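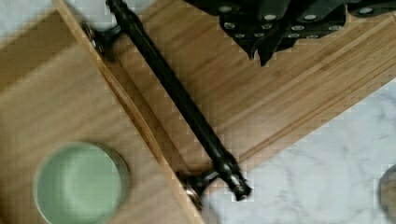
Handout 4: Notes from our visit to the Filtham open day

Hi everybody! I promised I'd type up my scribbles from the Filtham trip so the people who couldn't get on the van have something to work from. These are my notes, so they wander a bit, and I've put the reading questions in at the end for section.

Quick background. Filtham runs its open day out of the old Erkley building, and the part we went for was the kitchen bench, where they show manipulation work on regular household stuff. Our host was Helge Bråten, who was very generous with his time and let us ask the same thing four different ways. Over 100 people had signed up, so we went through in groups of 16 and it got pretty snug by the counter.

Why a bar handle is harder than it looks

I want you to think about the close-up of the gripper over the bamboo board, because it goes straight to what we did in week two. You've got a slim black rod standing off the wood on two posts. For you and me that's the easiest thing in the world, you hook your fingers around it and you're done. For a gripper with two narrow tips there's a whole chain of small decisions. Which way do the tips line up with the rod? How far down do you go before you hit wood? Where along the bar do you take hold?

Helge's rule of thumb (I wrote this one down and underlined it!) was to grab near the middle and stay away from the posts. If you come in close to a post, a small sideways error puts a fingertip into metal. In the middle you have room to be wrong, and being wrong by a little is the normal state of affairs.

Notice also what you lose in a view like that one. The gripper itself takes up a big piece of it, and the bamboo behind the handle is all one color with long straight grain, so there isn't much to tell you how deep things are. Somebody in our group asked why you wouldn't just use the overhead view for everything. Good question, and the answer is that from up high a handle is a thin little line and the arm loves to get in the way of it. You want both, and then you have the fun of making them agree.

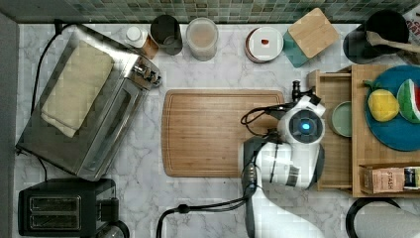 The counter as a workspace

Now the wide view, from straight overhead. What I liked is that it's a kitchen counter with kitchen counter things on it: a toaster oven with a towel on top, jars along the back, a utensil crock, a box of tea. The arm comes in over the cutting board, and the drawer organizer is on the right with a drawer pulled out and a green bowl sitting in it. The toy lemon and watermelon slice are up on the blue plate.

Think about reach for a minute. An open drawer sticks out into the space the arm wants to move through, so opening one changes the map for every move that comes after. And look at the cables looping off the gripper! When you plan a path for the project, the cable is part of the robot. I lost points for that myself in school and I'm still a little sore.

For section

Read pages 111 to 118 in the Mateos packet, then bring a half page on each of these.

1. Pick a handle in your own kitchen. Where would you have two fingertips take hold, and what's the closest thing they could bump?

2. Sketch the counter from overhead and shade everything the arm shouldn't pass through with the drawer open. Then do it again with the drawer closed.

3. Which step in pulling a drawer would you trust to the close-up view alone? Tell me why in plain words, no equations please.

Drop your pages in the box outside room 274 before section. If you missed the trip and want to go next time, Filtham does another one in June, and I'll pass the sign-up sheet around when they send it to me.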